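Search this site Search Go

Three Weeks With a Gripper That Doesn't Exist

Tuesday, August 4, 2026

I should say up front that I am not a robotics engineer. I fix packaging machines for a living and I write about tools on the side, so when the folks at Vorkstead offered me a trial seat on Noter, their practice simulator for two-finger grippers, I said yes mostly out of nosiness. You load it on a decent desktop, pick a room, pick a gripper, and drive the thing with a game controller. No arm on the bench, no safety fence, no shouting when you bump something!

Getting started took me one evening. The installer is huge and the first launch compiles things for a good long while (I ate dinner and did the dishes), but after that it opened quickly every time. It comes with 14 rooms and you can have up to three grippers in your library on the basic plan. I'd have liked more, but I spent nearly all my time with the plain one anyway.

The first thing you learn is how bad you are at judging distance from a camera mounted on the wrist. I've had my hands in machines since I was nineteen and I drove that gripper straight into the floor on my first four tries. Noter puts up a little red number for contact force and then lets you carry on, and after a while I quit looking at the number and started feeling it in the controller, which buzzes harder the harder you push. That buzz is the best thing in the package. My nephew figured it out in a minute flat, of course.

The lessons are short. There's one on closing speed, one on approach angle, and a whole string of them on backing out of a tight spot without dragging your fingers along the wall. You can skip any of them, and I skipped plenty, then went sheepishly back for the one on approach angle when I couldn't pick up a cube to save my life.

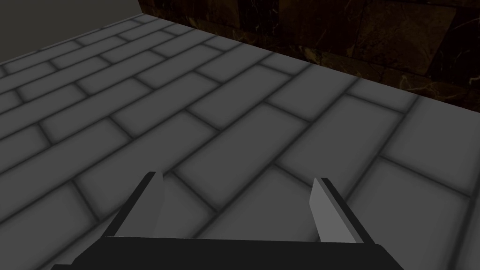
Where I got hooked was the free practice mode. You can turn off the goals, turn off the score, and just move around a room until the controls stop feeling like somebody else's shoes. I did that with coffee most mornings for two weeks. Emrys Skyrme, who runs support at Vorkstead, told me over the phone that a lot of their customers never bother with it and go right to the scored tasks. "Then they call me," he said.

Now for the gripes. The shading is pretty basic, and dark parts are shown in flat tones that can make it hard to tell where a finger stops and the floor starts. There's an outline option buried under Display, then Advanced, then Helpers, and I wish it were on from the start. The menus in general feel like they were laid out by three different people. Saving a session gives you a file with a name as long as my arm, and renaming it inside the program isn't possible, so I had a folder full of gibberish by the end of the first week.

I also lost a whole evening's work when my computer decided to update itself. Noter autosaves every 48 minutes, a number I can't explain and neither could Emrys. You can change it. Change it!

If you want something to compare it with, I've also tried Garg, which is cheaper and runs on an older laptop, but the physics are mushy and stuff slides around like it's on butter. Vamelitz has far nicer lessons and a price to match. Noter lands between them, and for one person learning at home I think it's the one I'd pay for.

Paying for it is $100 for a year's seat, and a shop license is quoted by phone. Meirion Hughes, who teaches night classes two towns over from me, has put his students on the shop version and likes it fine, though he grumbled that the student logins kept expiring. Vorkstead says a fix for that is coming in November, along with a new set of rooms.

I've kept my seat. I still can't do the bottle cap lesson.

Recent in Tools & Machines
A Cordless Rivet Gun for Small Hands
What I Keep in the Truck Now
Garg, One Year Later
Label Printers That Survive a Dusty Shop
Ask Us: Can I Grease That?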